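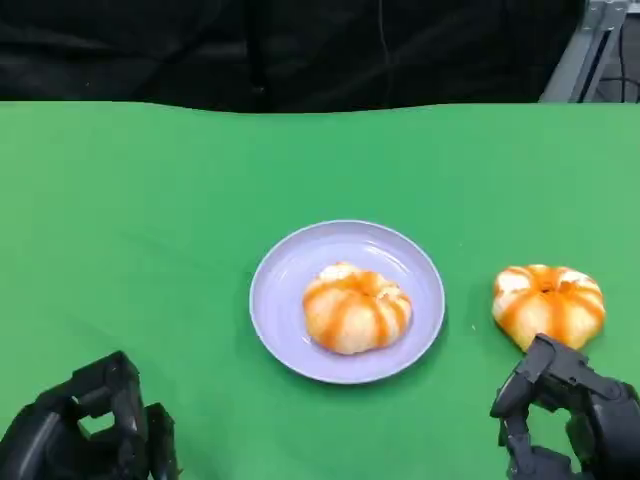
Lidon Steamer Basket, 26 cm

I've been making stuffed buns for years in a metal steamer that dripped on everything, so this was overdue. I love it! The lid is woven tight but still lets the steam out, and my bean paste buns come out smooth on top (no more soggy craters). Six fit comfortably if you leave a finger's width between them, and a batch from 300 grams of flour fills both tiers.

It sits nicely on my old Leltow pot, though you'll want to measure yours first. One tier had a loose strip that I trimmed with scissors. It also needs a full night to air out, and the smell of bamboo was pretty strong until May or so.

I paid 28 dollars and I'd pay it again. Next up: pork and cabbage, with the pleats I still can't get right.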